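Robot handling cell: where the budget has got to

Work on next year's equipment budget closed its first round in December, and the biggest single line on it is the robot handling cell for the Trulham site. Several people have asked what the money is meant to cover, what has been left out, and when their own area might see any of it. The short version is that we are asking for two arms, the hands to go with them, and a fair amount of less interesting gear that has to be there before either arm can do a day's work.

The starting point was the parts bench. Trulham handles small moulded parts for vehicle fit-out, mostly trim, brackets, covers and plate frames, and nearly all of it moves by hand from bins to a shelf, from the shelf to the fitter, and back again if something is wrong with it. There are 629 part numbers on the active list. Most are light and most are black plastic. A lot of them have holes and cutouts in awkward places, so a suction cup that is fine on a flat cover will leak air on the next part along.

That last point has driven more of the budget than anything else. Our first draft, put together from the Coltico catalogue, assumed a plain two-finger gripper and a suction tool on a changer. It was the cheapest option on paper. Once we went through the parts list and marked which tool each part would need, the changer was going to be swapping for a good share of the day, and a group of parts didn't suit either tool. The second draft prices a hand with fingers. It costs more to buy and more to look after, and the spares are dearer, but it takes out the changer, the tool rack and a good deal of programming time.

We have kept the simple gripper in as an option on the second arm. If that arm ends up doing bin work only, there is no sense in paying for fingers it won't use. 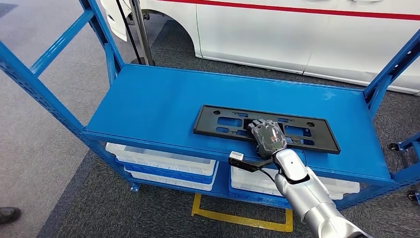 Robot hand on a black plate frame, top shelf of a blue cart.

Plate frames are a useful part to plan around. They are open in the middle, with slots and holes all over, and they lie flat, which gives a gripper very little to get hold of from above. If a quote comes in with a tool that can only pick up solid parts, the plate frame is the first thing we ask about. We have put it on the list of parts every supplier has to address in writing, along with the long trim strips and the small clip covers.

What is in the budget

The arms and hands are a little over half of the total. The rest is made up of carts, bins, floor marking, cabling, power, guarding, training and spares. People tend to be surprised by that split, so it is worth going through.

Carts come first. The arms will work from shelving carts, and the carts need to be the same as each other. At the moment we have three makes on the floor, with different shelf heights and different wheels, and a person adjusts to that without thinking. For an arm, each shelf height is another set of positions to teach and check. The budget replaces the odd ones and leaves us with a single model. We have also allowed for locking casters on all of them. It is a small cost per cart and saves arguments later.

Bins are next. We have priced 100 new ones in two colours, all to the same footprint. The old bins will go to stores, where the size matters less. Please don't order more bins for Trulham in the meantime, even if you are short. Borrow from Norstead and let the planning desk know.

Floor marking is in at a modest figure. Each cart position gets a taped outline, and the tape gets replaced on a schedule instead of when it has worn away. We did look at steel docking plates bolted to the floor. They hold a cart more exactly, but they fix the layout, and we expect to move things at least once in the first year. The plates have been pushed to the following budget and will be looked at again then.

Power and cabling is the line most likely to move. The electrical quote is for the north end of the bay only. If the cell has to sit closer to the vehicle bays, the run gets longer and the quote has to be redone. We would like that settled before the order goes in.

Guarding depends on the risk assessment, which is booked but not done. The figure in the draft assumes light fencing on two sides and a scanner on the open side. If the assessor asks for more, it comes out of contingency. If they ask for less, the money goes back to the pool and isn't available for other wish-list items, sorry.

Spares and running costs

A spare hand is in the budget from the first year. This was the most debated item in the whole round. It is a lot of money to leave sitting on a shelf, and the supplier offers a repair service that looks reasonable. The trouble is freight. With a repair turnaround measured in weeks, one damaged finger could leave the cell idle for most of a month, and we would be paying people to do the work by hand while also paying off the arm. The spare stays in.

Cables and covers are budgeted as consumables. Anything that runs down an arm and flexes all day will wear out, and treating those parts as repairs only means filling in a form each time. The maintenance team will hold a small stock and reorder as they would with gloves or tape.

Software is priced as a yearly licence for each arm. We asked for a five-year figure up front so that it could be compared with the purchase price, and suggest anyone else pricing automation do the same. One of the quotes looked very good until that number arrived.

Training covers operators on both shifts and a longer course for two maintenance staff. The course is run at the Baxter Street building and includes a practice arm, so it doesn't depend on ours being delivered. Places have been held but not paid for.

What has been left out

There is no money for mobile bases. A few people have asked whether the arms could move between carts on their own, and it is a fair question, but the carts already have wheels and pushing one into a marked spot takes very little time. We would sooner see how the fixed cell goes.

There is no money for a camera inspection station either. The arms will need cameras to find parts, and those are in the price. Checking parts for marks or short mouldings is a separate job with its own lighting and its own software, and it will need its own case.

Norstead is not in this round. The work there is heavier and the parts are bigger, and the arms we are pricing are not rated for it. Room 606 has been set aside for the Norstead planning group once it gets going, and the door list will be updated when it does. Until then, send ideas to the planning desk and they will be kept on file.

Timing

Final quotes are due back before the budget goes up for approval. Lead time on the arms is the longest of anything on the list, so if approval comes through, the deposit on the arms will be paid first and the carts and bins ordered after that. The carts should still turn up well ahead of the arms. That is on purpose. We want the new carts in daily use for a couple of months, loaded and parked the way they will be for the cell, so any problem with shelf height or bin layout shows up while it is still cheap to fix.

The second arm is a separate approval. It will only be put forward once the first has run for a full quarter, and the figures we will report are parts moved per shift, stoppages, and hours spent by people putting things right. That last one tends to get missed in supplier case studies, and it makes a big difference to the payback — more than the speed of the arm does, by our sums.

What we need from you

If you run an area that sends parts to Trulham, check your entries on the parts list and tell us about anything due to be dropped or changed in the coming year. There is no point pricing for a part that is on its way out. If you know of a part that gives people trouble by hand, note that too.

If you have a cart that belongs to Trulham, please send it back, with or without its bins.

The full budget sheet, with quotes attached, is in the shared planning folder under Equipment. Comments can go straight into the sheet. Please put them next to the line they refer to and not in a separate email, as we lost track of a few that way last time.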